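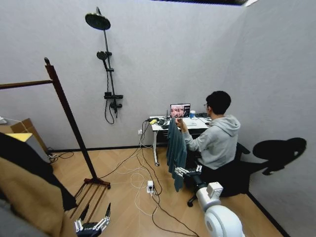 Rendaveck, three months in: a review from someone who has to look at it every day

Quick one between releases. Said I'd write this up in November and didn't, so, now.

Rendaveck is a test reporting tool. You point your CI at it, it swallows the results files, and it gives you a history for every test: when it passed, when it failed, who owns it, how flaky it is. That last bit is the reason we bought it. There's also a planning side with boards and sign-offs, which we turned off in the first week and I'm not going to review because I barely looked at it.

Where we're coming from. Small team, web product, warehouse scheduling. The codebase is called Ledesma internally, long story, older than me. 2,331 automated tests at the point we plugged it in, mostly unit, a fat slice of API tests, and a browser suite that everybody hated. Before Rendaveck we had the CI's own report page and a spreadsheet. The spreadsheet had a tab called "ignore these". You know the tab.

Setup

Fast. Much faster than Prendden, which we trialed before it and gave up on. Prendden wanted its own runner wrapped around ours and the wrapper broke our parallel split, and support kept sending the same help page back. Rendaveck just reads JUnit XML. One upload step at the end of the pipeline, one token, done before lunch.

Except the token. It's per project, and the docs say per workspace. So our second repo uploaded quite happily into the first repo's history for two days and we had to ask them to wipe it. They did, same afternoon, fair play. But the docs still say per workspace as of this morning. Fix the docs.

Other setup gotchas, in the order I hit them:

Retries. If your runner retries a failed test and writes both attempts to the file, you need to set merge_attempts to on, or every flaky test counts as one fail plus one pass and your totals go up. Default is off. Should be on.

Parameterized tests. It uses the full name as the identity, parameters and all. We had some with a timestamp in the parameter (our fault) and each run made a brand new test. The list filled up with junk very quickly. You can give it a regex to strip stuff out but it only applies to new uploads, old junk stays until retention eats it.

Time zones. Uploads show in UTC, charts show in your local time. Drove me nuts for a week until I noticed.

The flaky list

OK so this is the good part. After a couple of weeks of runs it has enough to rank things, and the ranking is good. Not just "failed sometimes". It looks at whether the same commit both passed and failed, and weights recent stuff higher. First proper list it gave us had 93 tests on it. We'd have guessed maybe half that.

And it groups them by error text, so you don't go through them one at a time like an idiot. A big clump of ours all shared the same "element is not attached" message, and it was one helper. One! Wait-for-table, written years ago, polled the old node. Florêncio Veloso on our side fixed it in a short PR and the clump went away. That alone probably paid for the first quarter, if you count the reruns we used to do.

We're down to 20 on the list now. Those are the ones that need real thought, or deleting. I lean toward deleting. There's a search test in there that has never caught a bug in its life and fails when the index is slow.

The score itself is a bit of a black box. You get a number from zero to a hundred and a little info bubble that tells you higher is worse. Thanks. I'd like to see the formula, or at least the inputs. When a dev asks me why their test is a 71 and the one next to it that fails more is a 40, I have to shrug, and then they stop trusting it.

Quarantine

Mixed. Idea is you mark a test quarantined in the UI, and the build ignores its failures while still running it. Works through a small command line thing that runs after your tests and decides the exit code. So now the exit code of your pipeline depends on a call to somebody else's server. It has a fallback (cached list) but the cache lives in the workspace folder and our agents get wiped, so for us there was no fallback. We lost a morning to that. The CLI timed out, treated the list as empty, everything quarantined counted as real, every branch red.

Workaround: we export the list nightly and commit it to the repo, and point the CLI at the file. Slightly ugly but I prefer it — you can see in a diff who quarantined what. They should make that the normal way.

Also no expiry by default. You can set one per test, by hand. If you're the kind of team that quarantines and forgets, and we are, set the thing. I asked for a workspace-wide default and got told it's "on the roadmap", you know what that means.

Search and history

Search is great. Type half a test name, get it, see every run as a strip of green and red. Click a red one, get the log and the commit. I use this more than anything else in there. When a build breaks I can tell in a few seconds if it's new or if it's an old friend.

Log viewer, less great. Truncates long output from the end, so you lose the stack trace and keep the startup noise. Who wants the startup noise. There's a raw download button so I just use that.

Screenshots from browser tests upload OK but are kept for a shorter time than results, and I only found out when I went looking for one. Check your plan.

Alerts

Turned most of them off. Out of the box it posts to chat for every new failure on any branch, and people's feature branches are supposed to be red sometimes. You can filter to main only, do that right away. After that it's OK. The weekly digest is decent, it's the one mail from a tool I do read. Slowest tests, newest flakes, who owns what. The owner mapping comes from a file in the repo so you don't have to maintain it in two places, nice touch.

Speed

Fine mostly. The dashboard gets sluggish if you pick more than a month. Browser suite has 1,012 cases in it now that we split up the giant ones, and the heatmap for that page takes long enough that I go and do something else. On my laptop anyway. Uploads add around half a minute to the pipeline, which I can live with. The docs say you can run it async, I tried it, results turned up in the wrong order and the charts looked drunk. Turned it back.

Support

Good people, odd hours. Real answers from somebody who's read your config. Replies tend to land after I've gone home, so every question costs a day. Two bugs reported, one fixed, one "cannot reproduce" which I then reproduced on a call. Fixed after that.

What it won't do

It won't tell you if your tests are any good. Obvious, but I had a manager ask. We got to a very green, very calm build and then shipped a bug in shift swaps that any person clicking through for two minutes would of found. No test for it. Rendaveck had nothing to say about that and I don't think it should. We still do an exploratory session before each release and I'd fight anyone who wanted to drop it because the chart looks nice.

It also won't do coverage, except as one number you can upload and plot. If you need coverage per file keep whatever you have.

Price

Per seat, which is annoying, since only a few of us log in but everyone wants a look once a month. There's a read-only link you can share that doesn't take a seat. Not advertised anywhere, ask sales. Compared with Givcombe, the other one we looked at, it came out cheaper for a team our size and more expensive if you're big, because Givcombe charges by upload volume. Givcombe has the better log viewer by a mile. Worse flaky detection though, it flagged anything that failed twice, and half of that was just real bugs.

Pros, fast list: flaky ranking, grouping by error, search, setup time, the digest.

Cons: quarantine CLI depending on their server, hidden score, log truncation, docs out of date in at least two places, retry default.

Would I renew? Yeah. We're going to, one year, not the three they were pushing. I want to see the quarantine defaults sorted first. If your suite is small, a few hundred tests and one person who knows them all, save your money and keep the spreadsheet. If builds get rerun every day until they go green, get the trial and let it run for two full weeks before you open the list. It needs the data and the first few days look like garbage.

Version I'm on is whatever they had live this morning, it's hosted, they don't show a version number anyplace I can find. Another con I geuss.

Will update when the quarantine thing changes.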